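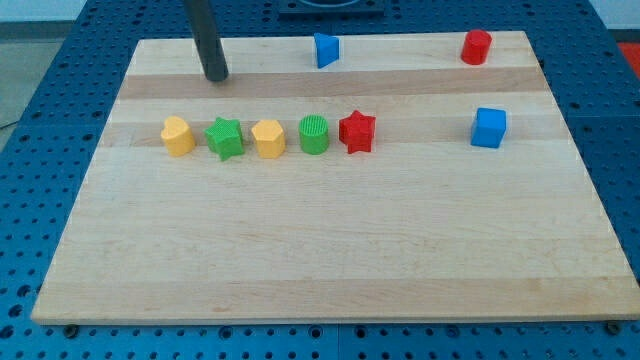
Keeping a tabletop cell honest: working rules for block handling trials
Speaker notes, Bradell technical session, January 2023

Slide 1. Scope

Say at the start that this talk covers small arms on bench-height tables, handling light parts at low speed. It does not cover guarded production cells. Those have their own standards and the people who run them know them better than I do.

The rules come from the Lashari cell and have been in use there for two years. Version 16 is the one on the handout. Earlier versions should be thrown away.

Slide 2. Why we wrote anything down

We had 1,653 recorded trials at the first review. A good share could not be compared with one another. The parts had been set out differently, the board had been moved between sessions, and the notes used three names for the same block. The arm had done its job in most of them. The records were the weak point.

Pause here. Ask who in the room has had to discard a session for the same reason.

Slide 3. Fixing the work surface

Rule 1: the table is the reference. Everything else is located from it. A perforated plate helps, as a position can be given by hole row and hole column and found again the next day.

Rule 2: the board is stopped against fixed points. Do not rely on its weight. Check it by hand before the first trial and after any contact between the arm and the board.

Rule 3: if the board is replaced, the trial series ends and a new one starts. Timber boards vary in colour and banding, and a vision system may respond to that even when the operator does not notice.

Slide 4. Naming the parts

Each block is named by colour, then shape: red star, green star, red cylinder, green cylinder. Colour alone or shape alone is not a name. With two stars on the board, "the star" is an incomplete instruction and the trial is marked void.

Do not use nicknames. Do not use "left one" or "far one" in the part field. Position has its own field, and it is always given from the operator's side of the table.

Expect a question about other languages. Answer: the Rovero site keeps a translated list, one term per part, and the English term stays in the log.

Slide 5. Layout before the run

Write down the starting layout before the arm is enabled. A photograph supports the written layout and does not replace it.

Leave enough clear space round the target for the gripper to open. If the layout is meant to be crowded, say so in the header, so that a failed grasp is read correctly later.

Parts not needed for the task may stay on the board as distractors. They are listed in the same way as the target.

Slide 6. Hands and the arm

Hands stay off the board while the arm is enabled. This applies when the arm is still. A stationary arm may be waiting for a command.

To reset a part: stop, confirm the stop on the panel, reach in, withdraw, enable. The person reaching in is the person who enables. Do not hand this over halfway.

The tip must be raised to the safe height before any stop that is planned. For an unplanned stop, leave it where it is and note it.

Slide 7. Recording the outcome

Four results are allowed: complete, partial, failed, void. "Nearly" is partial. A part that was moved but was not the target is noted even when the task was complete.

The result is entered before the reset. Entries made from memory at the end of a session were the largest source of error in our review.

Slide 8. Inspection

Every 800 cycles, check the gripper tips, the board stops and the table bolts. Look at the blocks as well. Worn corners change how a part sits in the grip. Replace a worn block with one from the same batch and log the change.

Slide 9. Open points

Lighting is not yet covered. The Endel bench has a draft and we will look at it in February.

There is no agreed rule on how long an operator may run trials without a break. Take comments on this one and write them down.

Leave slide 9 up during questions. Handouts are by the door.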